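Search this site Enter keywords Go

Robots still slow at taking old computers apart

By Boonsong Intarasuk
2020-12-18

A repair and resale workshop in Bidlow has spent the months since August finding out how much of its bench work a robot arm can take on. The interim answer, set out in a short report this week, is that the arm can manage parts of the job under supervision and is not ready to be left with a whole machine.

The workshop, run by Wetik, handles retired office desktops. Each one is opened, checked, stripped of usable parts and either rebuilt or sent on for metal recovery. Staff handled 2,724 machines in the last financial year, nearly all of them with a screwdriver and two hands.
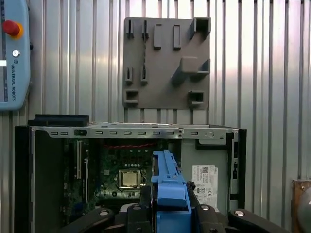 Thanakorn Pongsiri, who wrote the report, said the trial was deliberately limited to desktops with the side panel already off. Removing the panel is quick for a person and varies from maker to maker, so there was little to be learned from automating it first. The tasks chosen were lifting out memory modules, unplugging data cables and releasing drives held by plastic latches.

Memory gave the best results. The slots are straight, the latches are in known places and the module comes out along one axis. Once the position of the case has been measured, the arm repeats the movement with little drift. Putting a module back is harder, as it needs firm, even pressure along the full length and the gripper tends to load one end.

Cables were the main difficulty. A flat data cable rarely sits in the same place in two machines of the same model, and power leads are often tied or tucked over it. The control software, called Rai, plans a path to the connector on the assumption that nothing soft is in the way. When a fingertip catches a wire, the arm stops and waits for an operator.

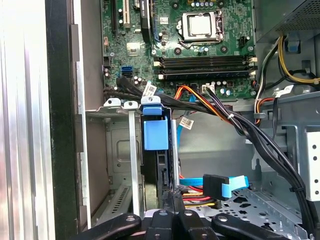 Gripper fingertips at the drive assembly, with flat data cable and power wiring to the right.

Drives fell between the two. The coloured latches are easy for a vision system to find, but they have to be squeezed and held while the drive is drawn out. A person does this with a thumb and two fingers. A two-fingered gripper has to do it in stages, and the report lists latch release as the step most often handed back to staff.

Speed is a separate matter. The report does not give a full cycle time, on the grounds that operator stops would make the number meaningless. It does say that an experienced technician is well ahead on every task tested, and that the gap is widest where cables are involved.

Fixtures account for part of the remaining work. Parts that come out of a case need somewhere repeatable to go, and a part set down at a slight angle is difficult to pick up again. Printed plates with shaped blocks and slots are cheap to revise, and the report recommends settling their layout before any more software is written.

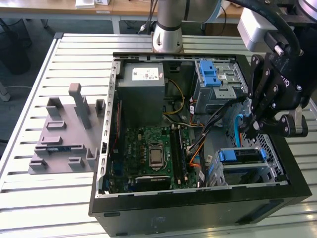 An opened desktop case on the slotted worktable, beside the grey fixture plate.

Mr. Pongsiri said the economics depend on volume. By his estimate, a site would need over 2,000 near-identical machines a year before a dedicated cell made sense, and most small workshops see a mixed intake. Sorting by model before the bench would help, although that sorting is itself manual labour.

The next stage will cover three desktop models and will add force sensing at the wrist, so that the arm can feel resistance from a snagged wire before pulling on it. A second workshop, in Venlow, has asked to see the results before deciding whether to run its own trial. Bench staffing at Bidlow is unchanged.

Contact the newsroom | Copyright 2020. All rights reserved. | Back to top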